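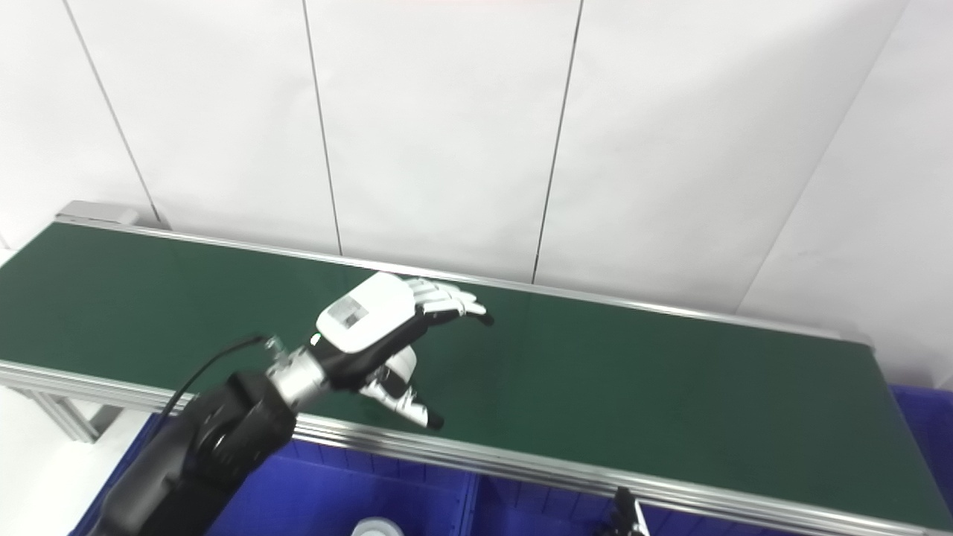
Review: The Welta sorting cell at the Masmont open day

Masmont opened its demo hall to the public on a Friday in April, and I went mainly to see the Welta sorting cell. I had read the product sheet twice and still could not tell how much of it was a finished product and how much was a research rig with a price on it. After most of a morning there I have a better idea.

Entry was free, but you had to book a slot for each station. Mine was for 15 minutes and ran to nearly double that, as the next group was late. Other stations that day included a palletizer and a Penrose labeling machine. I only looked at those in passing and won't rate them.

What you get

The Welta cell is sold as a package: one arm, one hand, a short conveyor, the controller and a year of software updates. The hand is the part most people come to look at. It has four fingers and a thumb, and it comes in over the belt from the side with the palm down. Bins go under the near edge of the belt. You supply those yourself, and any standard stacking crate will do as long as the rim clears the rail.

The conveyor is an ordinary one, with a green belt and aluminum rails. I count that as a plus. If a belt wears out you can order one from a regular supplier, and the grooved rail takes common brackets and sensors.

The demonstration

The task was sorting small household items, mostly lids, cups and soft packs, from the belt into the bins. They ran it in 3 rounds. In the first, items came down one at a time and well apart. The hand picked all of them. In the second round the spacing was closer, and it dropped one lid and left a soft pack on the belt. In the third, people in the group were allowed to place items themselves, and of course everyone put them at bad angles. It missed more of those, mainly flat items lying close to the far rail.

Between rounds the hand goes back to a waiting position over the belt with the fingers slightly curled. You get a good look at the joints then, and it is worth asking for a few minutes of this if you go.

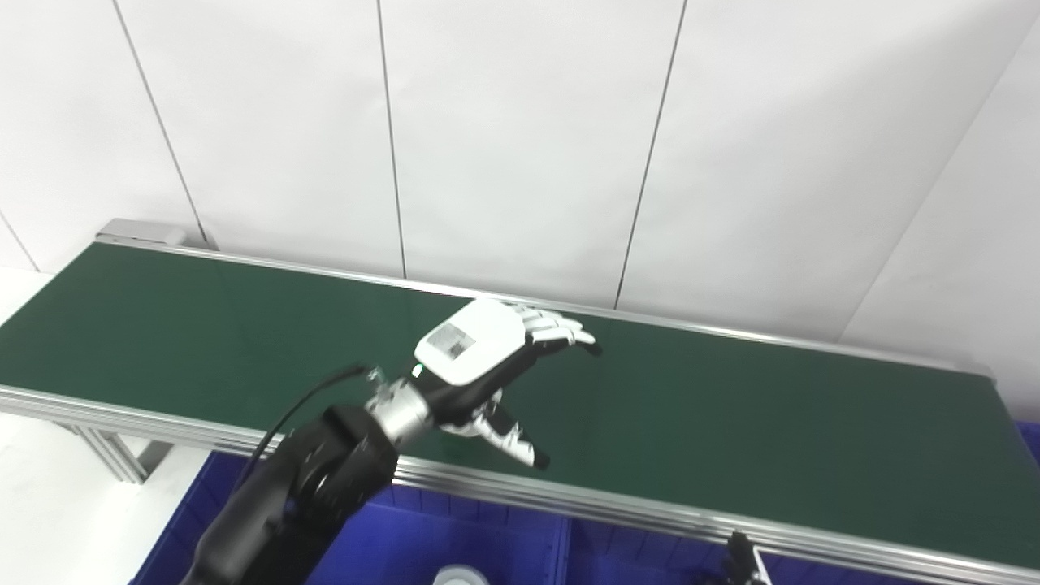
The Welta hand over the empty belt, with the sorting bins below the near rail.

It is slow. The operator said the speed was turned down for visitors, and I believe that, but I would want to see it at working speed before spending money. It is also quieter than I expected. Two people could talk next to it without raising their voices.

Setup and upkeep

I asked about setup and got straight answers. Teaching a new item takes a few sample picks, and the operator showed this on a tablet. The menus are plain and the text is large enough to read from a step back. Changing the bin layout took longer. The positions had to be entered again one by one, and there was no way to save the old layout under a name. For a shop that switches jobs several times a day, that would get old fast.

The cable to the wrist runs outside the arm in a loop. It stayed clear of everything during my visit, but I would ask what a replacement costs and how long it takes to fit. The fingertips are a wear part too. Masmont sells them as a set for $422, and I was told a light-duty user should plan on one set a year.

Price

Masmont rents the cell for $2,934 a month with service included. The purchase price is by quote only, and they would not give me a range. For comparison, the Erau suction unit I use now costs a good deal less to run and is faster on flat, smooth items. It can't do anything with mesh bags or cups lying on their side, and the Welta hand picked up both -- not every time, but most of the time.

Good points

Handles mixed shapes without changing tools
Standard conveyor parts
Quiet
Clear tablet menus

Bad points

Bin layouts can't be saved
Weak on flat items near the far rail
No purchase price without a quote
Not shown at full speed

Who should look at it

If everything you sort is boxes or trays, stay with suction. If you handle returns or mixed small goods and have someone on staff who doesn't mind entering positions by hand, book a slot and bring a bag of your own items -- they let you run them. I left mine in the car and had to use theirs.

The station was well run, and the operator knew the machine. Parking was poor, so come before ten. I'm giving the cell three and a half out of five for now and will update this if I get to see it at working speed.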